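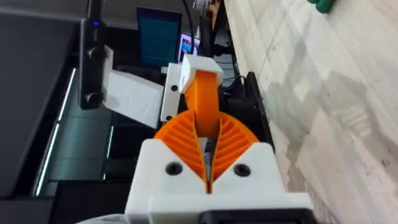
Wrist camera view: orange fin-ray fingers on a white printed base, with a second arm and a depth camera behind them.

How to Test Whether a Robot Arm Can Do a Household Chore

People ask whether a home robot can fold towels, load a dishwasher or sort a drawer yet. The useful answer depends on the chore, the gripper, the cameras and how much help you are willing to give. A video of one good run tells you very little. This page sets out a simple way to test one chore on a tabletop arm and get a result you can trust.

The method works for small printed arms with two-finger grippers, the kind many people now build at home or in a school shop. It assumes you already have the arm moving and can record and replay a task, or train a policy from recorded runs. If you are still at the stage of fitting motors, finish that first.

What you need

One arm with a working gripper. Two arms if the chore needs one hand to hold and one to move.
At least one fixed camera and one wrist camera.
A table that does not wobble.
Steady lighting you can leave alone for the whole test.
A notebook or spreadsheet.
The real objects from the chore. Do not use stand-ins.
A power switch you can reach without leaning over the arm.

Step 1. Pick one chore and cut it down

"Clean the kitchen" is not a chore you can test. "Move four spoons from the table to the cutlery tray" is. Write the chore as one sentence with a start and an end. A stranger should be able to look at the table afterward and say whether it was done.

Good first chores:

Moving spoons into a tray.
Putting a sponge back in its dish.
Placing empty cups upside down on a rack.
Dropping socks into a bin.
Sorting large bolts and washers into two boxes, if you are more interested in shop work.

Poor first chores:

Anything with a full glass.
Anything with a sharp edge or a hot surface.
Fitted sheets.
Zippers and small buttons.
Wiping a spill, unless you have a clear way to judge what counts as clean.

We started with cloth napkins and wasted most of October on them. Move to cloth after you have one rigid object working.

Step 2. Check the gripper against the object

Fin-ray fingers have slanted ribs inside a soft outer shape. When they press on something, they bend around it. They are good on cups, fruit, sponges and rolled socks. They are weaker on thin flat things such as a spoon lying on a hard table or a single sheet of paper, where the tips have to get underneath.

Before you record anything, power the arm down and try the grip by hand. Put the object between the fingers, close them, and lift. Tilt the wrist a little. If the object slips when you do it by hand, training will not fix it.

Things to try when the grip is poor:

Add a thin rubber strip to the inside face of each finger.
Print the fingers in a softer material.
Raise the object on a folded cloth so the tips can get under it.
Change the angle of approach so the fingers close across the narrow side.

Look at the gap between the closed fingers too. If one finger sits ahead of the other, small objects will twist as they are picked up. Loosen the finger mounts, line up the tips, and tighten them again.

Step 3. Set the cameras

The wrist camera should see both fingertips and the space just beyond them. It is normal for the gripper base to fill part of the view. It should not hide the point where the tips meet.

The fixed camera should see the whole work area with the arm both raised and lowered. Run the arm slowly through the full chore and watch the camera feed. If the arm blocks the object for more than a moment, move the camera. A depth camera on a side mount often does better than one straight in front, but try it and see.

Mark the camera position. A pencil line or a bit of tape at the base of the mount is enough. A camera that gets bumped in the middle of a test will ruin your numbers, and you may not notice until the next morning.

Step 4. Fix the lighting

Close the blinds. Pick your lamps or LED strips and leave them the same way for every recording and every test run. Glossy tables throw back bright spots that shift as the arm moves, so look for these in the feed and turn the light if you find any sitting on the object.

Screens count as lights. A monitor that switches from a dark window to a white one changes the picture the robot gets. Leave the same window open, or point the monitor away.

Later on you will want to test with changed lighting. Do that as its own test and write down the result separately.

Step 5. Record the chore

Guide the arm through the chore yourself and record each run. How many you need depends on the software. On our Jukov setup we got usable behavior on the cup task at 30 recordings, and the spoon task needed a lot more. Start small, train, look at what fails, then record more of that part.

Tips for recording:

Move at a steady pace. Long pauses get learned as pauses.
Change the starting position of the object a little each time.
Include a few runs where the first grab misses and you correct it.
Delete runs where you knocked something over.
Take a break when your hands get tired, because tired runs are sloppy runs.

Keep your own hands out of view. If the policy learns to wait for a hand to come in and straighten the cup, it will keep waiting during the test.

Step 6. Run the test

Decide the number of tries before you start and do not change it. We use 14 for a quick check. That is too few for a fine comparison between two policies, but it is enough to find out whether something is badly wrong.

Mark the starting spots on paper, number them, and draw the order at random. For each try:

Place the object on its marked spot.
Return the arm to its home position.
Start the timer and let the arm go.
Keep your hands off unless it is about to break something.
Stop at success, at failure, or at the time limit.
Write the result down before you reset.

If you step in, the try is a failure. This rule feels harsh when the cup is a finger's width from the rack. Keep it anyway. A robot that needs a person standing next to it has not taken the chore off anyone's hands.

Step 7. Score it

Pass or fail by itself hides too much. We use a 4-point scale:

0 — never touched the object.
1 — touched or pushed it but did not lift it.
2 — lifted it but dropped it or lost it on the way.
3 — placed it in the wrong spot or the wrong way up.
4 — done, with no help.

Only a 4 counts as a pass. The rest tell you where to look. A pile of 1s usually means the grip or the approach angle is off. A pile of 2s points to finger force or speed. If you see mostly 3s, the policy may be losing sight of the target, so check the fixed camera again.

Write down the time as well. A person moves a cup to a rack in a couple of seconds. Most small arms take far longer. Slow is fine for a chore that can run while you are out, and less fine if it ties up the kitchen counter all evening.

Step 8. Change one thing and run it again

When the score is good enough, make the test harder in one way:

A different cup.
A different table covering.
One extra object that does not belong.
The lights turned down.
The rack shifted to one side.

Expect the score to fall. A policy that does well on its own table can fall apart on the next one, and this is the main gap between bench demos and a real home. Kitchens change every day. Record new runs that include the change, train again, and repeat the same set of tries.

Common problems

The arm hovers over the object and does nothing. Your recordings may have pauses at that point. Trim them or record again at a steady pace.

The fingers close too early. Check that the wrist camera feed is not delayed. A slow USB hub can cause this. Plug the camera straight into the computer and compare.

It worked yesterday and fails today. Look at camera position first, lighting second, and loose screws third. Printed parts settle over time, mostly at the bracket joints.

The two arms bump each other. Give each one its own side of the table and a shared zone in the middle that only one may enter at a time. Slow both of them down until the order is reliable.

Cables catch on the wrist. Run them along the arm with a loose loop at each joint, then move every joint to its limit and watch the loops.

So can they do chores yet?

For one narrow chore, on one table, with the same objects each time, yes, fairly often. We have logged 1376 scored tries so far across the cup, sponge, sock and spoon tasks. Sponges and socks do best. Cups are decent until the cup changes. Spoons are still poor with the fingers we have.

For a whole room, no. Setting out the objects takes longer than doing the job by hand, and somebody has to be there when the arm gets stuck. Shop-floor sorting is closer, mainly because the parts are all alike and arrive in the same place.

Score sheet

Copy these headings into a spreadsheet, one row per try:

Try number
Task
Starting spot
Lighting setup
Score, 0 to 4
Time in seconds
What went wrong
Changes since last test

Save a new copy of the sheet each time you retrain, and put the policy version in the file name.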